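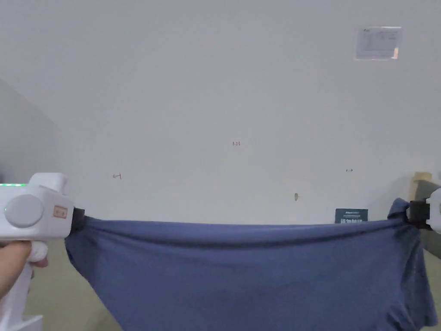 *Blue fabric stretched out in front of an off-white wall.*

# Give us back the day ticket

The hot pools at Troltholm stopped selling day tickets in May. You now book a session of 91 minutes, pick a start time, and wear a wristband that tells the gate when you came in. If you are late getting out, the gate charges you. Skimham has worked this way for two years. Gezer is bringing it in after the winter. Of the four bathing places I can reach in a day's drive, only Brorport will still let me pay once and leave when I feel like leaving.

I think the change is a mistake, and I say that as someone who understands why it was made.

The old system had problems. On a wet long weekend, Troltholm could have a queue down the ramp by ten in the morning, and most of the people in the water had no plans to get out before lunch. The pools are licensed for 200 bathers at a time. When the 200th went in, everyone else stood in the car park. Families who had driven for two hours were turned away, and some of them were rude to the person at the counter, who could do nothing for them. A timed session fixes that. You know before you leave home whether you have a spot.

What it takes away is harder to put on a spreadsheet. Going to hot water is slow by nature. You get in, you get too warm, you get out and sit on a bench in a towel for half an hour. You have a cup of tea. You go back in. The sitting is a big part of it, and for older bathers it is the part the doctor tends to recommend. Under the new system every minute on the bench is a minute you have paid for and are not using. I have watched people go round the three pools at Troltholm like they were doing errands, checking the clock above the lockers between each one.

Changing time counts too. The wristband starts at the front gate, so the 91 minutes covers finding a locker, getting undressed, having the compulsory shower, and doing all of it again in reverse. With a small child, that can be half an hour gone. With a bad hip, it can be more. The people who need warm water most get the least of it for their money. Skimham at least adds ten minutes if you ask at the desk, but you have to know to ask, and the sign doesn't mention it.

Then there is the price. A session at Troltholm costs a little less than the old day ticket did. Two sessions back to back, which is the nearest thing to what we used to have, costs nearly double. I don't object to a pool covering its costs. Heating is expensive, even when the ground does a good share of it, and the tiles in the lower pool have needed replacing for years. But if the price has to go up, put the price up and say so. Don't sell people a smaller thing under the same name.

The usual answer is that demand has outgrown the pools. Some days that is true. Troltholm publishes its gate numbers in the annual report, and last year's busiest week brought in 3186 people. Nobody could run that week on day tickets without a queue. The quietest week, though, brought in 917. Spread over seven days, with the doors open from morning until nine at night, that is a place with plenty of room in it. I was there in one of those weeks, mid-afternoon, with a handful of others. The gate still charged a man for going over. There was no one waiting for his spot.

So the fix seems simple enough to me. Keep timed sessions for school holidays, long weekends and the Saturday rush. The rest of the year, sell a day ticket at the counter, first come, first served, and leave the gate open. If the pool fills up on an ordinary afternoon, stop selling. That is how Brorport does it. Brorport is smaller and plainer than the others, the change rooms are cold, and the café shuts at three. It also has the most relaxed bathers I have come across, and a lot of them seem to know each other. I doubt that would have happened in 91-minute blocks.

I'd make two other changes while we were at it. Start the clock at the water, on the days when there has to be a clock. And give people on a health referral a longer session at the standard price, all year, without making them argue for it in front of a line of strangers.

Gezer hasn't ordered its new gates yet, as far as I know. The notice on the door says comments are welcome until the end of the month, and there is a box beside the towel counter. I've put mine in. If you bathe there, it's worth bringing a pen, as the one on the string has run out.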